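Toy kitchen corner opens at Lindance play library

The play library Lindance in Flevcombe has a new corner for small cooks. From Saturday, families can come and play with a toy kitchen set, and later in the month they can also borrow parts of it to take home.

The set was bought with money from the summer book sale, which brought in 1,285 - a little more than was hoped for. It joins a collection of nearly 3,000 toys and games, most of them donated by families in the Hular district. 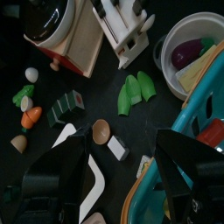
Eggs, broccoli and green vegetable slices are part of the new play food.

"The children ask for food toys more than for anything else," said Mitali Howlader, who is responsible for the toy collection. "Our old set had many missing pieces, and the parents noticed it before us."

Besides the food there is cookware, a knife block with toy knives and a teal basket for carrying things. Howlader asks visitors to put the small pieces back in the basket when they finish to play.
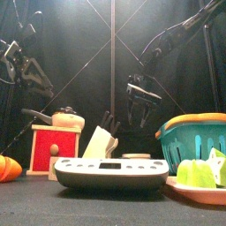 A cooking pot with a long handle, on top of the red drawer box.

The corner is open in the same hours as the library. Borrowing is free for members, and each family may keep a set of pieces for two weeks. The yearly membership costs 40 and can be paid at the desk. New members should bring a paper with their address.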